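Can a machine take out the trash yet?

Every few months someone writes in to ask when a robot will do the dull jobs around the house. The short answer is still "some of them, slowly." The longer answer depends a lot on what the thing being picked up is made of.

Boxes, cups and bottles are mostly solved. They keep their shape, so the software can plan a grip and expect the object to be where it was a second ago. Soft things are another matter. A dish towel changes shape when you touch it, and a trash bag does too, with the added trouble that it's shiny, thin and easy to tear. Cameras get confused by the reflections – black plastic is one of the worst materials for this – and a firm grip in the wrong spot can split the bag.

Kornél Orbán has been running chore tests at Mundero since May. His list has 80 household jobs on it, from wiping a counter to pairing socks, and emptying a small office wastebasket is number 5. He expected it to be easy. It has taken up more of his time than the dishwasher.

The approach he likes best is to gather the bag into a neck first and lift from there. Two fingers closing on a bunched section get several layers of plastic at once, and the weight hangs more or less straight down. Grabbing a single fold at the rim tends to pull one side up and leave the other stuck to the basket.

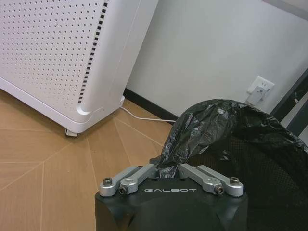 Where things stand on other chores

Laundry: Folding a T-shirt on a clear table works often enough to be worth watching. Getting the same shirt out of a full basket does not. Derano has put its folding work on hold to look at sorting.

Floors: Vacuums have been fine for years. Picking up what's on the floor before the vacuum comes through is the part people still do themselves. Thin cords are a problem for both jobs.

Kitchen: Loading plates is fair, pans are poor. Vörös reports 111 clean runs out of 199 on its mixed-load test, and the failures were mostly lids.

Shop floor: This is further along, as you'd expect. Parts arrive in trays and the lighting doesn't change. Bagging waste at the end of a shift is still done by hand at every site we asked, including the Pircombe plant, where they would be glad to hand it over.

Putting a new liner in the basket is a separate job on Orbán's list. He hasn't started on it. Opening a flat bag gives plenty of people trouble too, and he wants the lifting to be dependable before he moves on. We'll check back with him in the fall.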